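4.2 The top drawer and what ends up in it

Every household we visited had a drawer that its owners were a little ashamed of. In the interview transcripts it goes by several names (the "everything drawer," the "battery drawer," and, in one flat, simply "no, don't"), and we have settled on top drawer, which is where it was in all but a handful of the 16 homes. The inventories in Section 3 show what was in it. They say less about how it was used, and for that we have to look at the piece of furniture itself.

Garside and Haworth argued in their earlier study that people sort by category first and by reach second. Our participants told us the same thing, with some conviction. Their drawers disagreed. Of the 631 objects logged, the ones nearest the front had little in common except that somebody had wanted them in May. Behind them lay what we came to call the sediment: takeout menus, a key that fit no lock in the building, the warranty for a toaster long gone.

Depth matters more than the literature has allowed. A drawer that is pulled only partway gives its owner a front row and a rumor. Small freestanding units like the one in Figure 3 have an advantage here, as a low cabinet can be looked down into and the contents have fewer places to hide.

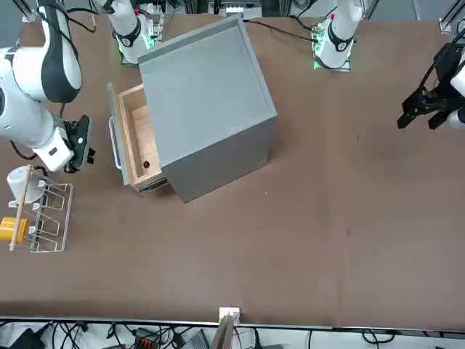
Figure 3. Gray cabinet with the drawer open, seen from above. The drawer has a gray front with a metal bar handle and a pale wooden interior. A wire dish rack with a mug stands nearby.

Two features deserve a comment. The first is the handle. A bar can be hooked with one finger while the rest of the hand holds mail, a phone or a child's shoe, and participants with bar handles reported opening the drawer far more casually than those with knobs. Casual opening, we are sorry to say, goes with casual filling. The second is the flat top with its raised rim. Participants described such tops as "just for now" surfaces. Iwasaki's diary entries track a single roll of tape that spent most of the study period just for now.

The dish rack raises a different question. Mugs were the one class of object that our participants put away with any reliability, though "away" was a generous term. For many of them the rack was the cupboard, and the mug went from rack to table to sink and back without ever meeting a shelf. Ateş has suggested that we code this as storage. Habte would prefer to code it as dishwashing that has not finished. The tables in Section 5 follow Ateş, and the other version is in the appendix.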